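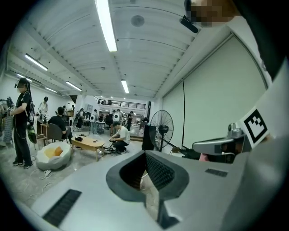
Fig. 7. The main room with the ceiling lights on.

Section 7: Lighting the room

Good light makes a large open room a joy to work in, and the Clemard lighting plan is lovely and simple once you've been through it (do try it in the evening first, the difference is much easier to see!).

1. Switch on every ceiling tube and leave them for a few minutes.
2. Walk the full length of the room, looking up. Note any tube that flickers or looks dull beside its neighbours.
3. Stand facing the large white wall panel and check for glare. Move to each side and look again.
4. Mark the best standing spots on your floor plan in pencil. You'll want to change them, everyone does!
5. Repeat with the blinds open and write down which you prefer.

Note: A white ceiling throws back a wonderful amount of light, so try the lower setting before you order extra fittings.

CAUTION: Switch off at the wall and let tubes cool before touching them. Never stand on a chair to reach a fitting.

Keep cables flat against the wall and clear of walkways. Spare tube clips are listed on page 54.

Section revised 1st July

Filed under: Room Set-up > Lighting & Ceilings

Search the guides
Go

Related guides
Evbridge floor plan sheets
Mallet wall fixings
Jivanbridge blinds: fitting and care
Changing a ceiling tube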